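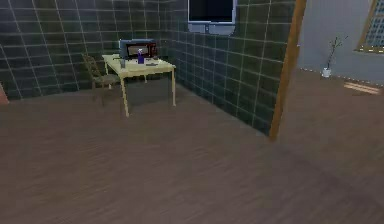
Hadiza Haruna opened the session file at 3 in the afternoon and found track nine missing.

The other tracks were in order. Levels matched, gaps were set, and the fades on "Gakier" had been redrawn the way Tarun wanted them. Track nine existed only as a name, "Likero", and a length of zero.

She called Tarun Joshi.

"It's on the tape," he said. "We never transferred it. Marietjie didn't want it edited."

The tape was in a carton marked Noltlow, under a coil of cable. Hadiza cleaned the heads, threaded the reel and set the input 3 dB lower than usual. She pressed play and watched the meters.

There were 40 seconds of hiss. Then Marietjie Moodley counted in, stopped, and said to someone away from the microphone, "Marthinus, you're early." A chair moved. She counted again.

The take ran 381 seconds. The bass was flat in the second verse and the piano pedal squeaked on every release. Hadiza had a filter for the squeak. She loaded it, listened to 30 seconds with it on, and took it off.

She trimmed nothing at the front - the hiss, the chair and the first count all went in. Then she typed the new running time into the label sheet and sent the file to the plant.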